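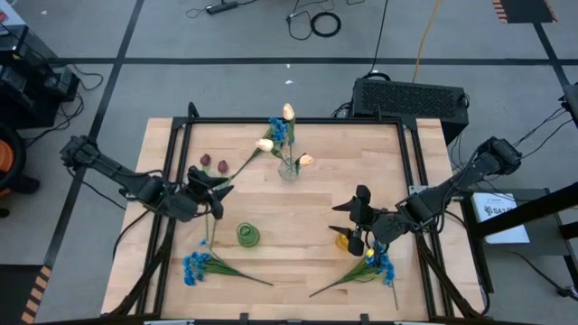

Cut Flowers and Arranging > Tulips keep leaning, what am I doing wrong?

kuster411
Posted 1/22/18
I'm doing flowers for my sister's lunch and practicing with what I could get at the store: cream tulips, dark red tulips and some small blue filler that wasn't labeled. Clear glass vase for the main one. I put three cream tulips in with the blue stuff, one standing tall, and the other two went off left and right. The one on the right hangs just over the mouth of the vase. I still have the two red buds, another cream one and a bunch of the blue to use, plus a green ridged glass vase. Do I put everything in the clear vase or split it up?

Panya Duangkaew
Split it. Three tulips in a clear vase is fine as it is. Put the red ones in the green glass with a little of the blue and set the two vases near each other on the table. The leaning is what tulips do. They keep growing after they are cut and they bend toward the window.

grikport_kate
I would not split it. Two small arrangements at a lunch take up more room than one, and people need somewhere to put the bread. Put all of it in the clear vase, red ones low in the front. Six tulips will hold each other up better than three.

Panya Duangkaew
Six tulips and all that blue in one vase will look stuffed. It depends on the neck. How wide is the opening?

kuster411
About 2 inches. The green one is smaller.

grikport_kate
OK, then six is tight but it can be done. Strip every leaf that would sit below the water line.

Manee Phuthong
Before you decide anything, recut the stems. Half an inch off the bottom with a sharp knife, then wrap them in newspaper up to the heads and stand them in cold water for two hours. They come out straighter. It doesn't last forever but it will get you through a lunch.

You can also cut them shorter. A long stem in a short vase is going to fall over no matter what you put next to it.

rarko50
Put a penny in the water. My grandmother did it every time.

Manee Phuthong
Pennies don't do anything. I tried it in August with two jars of zinnias side by side and they went at the same speed.

rarko50
Zinnias aren't tulips.

Boonmee Yimyam
Please leave the penny alone, we had 439 posts on that last time and it got locked.

To the original question: I agree with Panya about the two vases, but I'd keep the reds out of the cream group completely. Dark red buds next to cream is a strong contrast and your eye goes straight to them. In the green glass they calm down. Blue in both so they look related. Cut the blue shorter than you think, it should fill in around the stems and not stick up past the tulips.

Don't leave the loose ones lying on the table while you work, either. Keep them in a bucket and take them out one at a time.

grikport_kate
I still think one vase. But if you do go with two, don't put them side by side in the middle. Put the small one down at one end.

kuster411
Thanks all. Recut everything and wrapped it like Manee said. Going with two vases and the extra cream one goes in the clear vase, so four there. Does the green glass need the water as high as the clear one?

Manee Phuthong
No. Tulips like shallow water, three inches or so. Top it up every day, they drink a lot.

Panya Duangkaew
And keep them away from the fruit bowl — bananas and apples will age them fast.

kuster411
Moving the fruit bowl now.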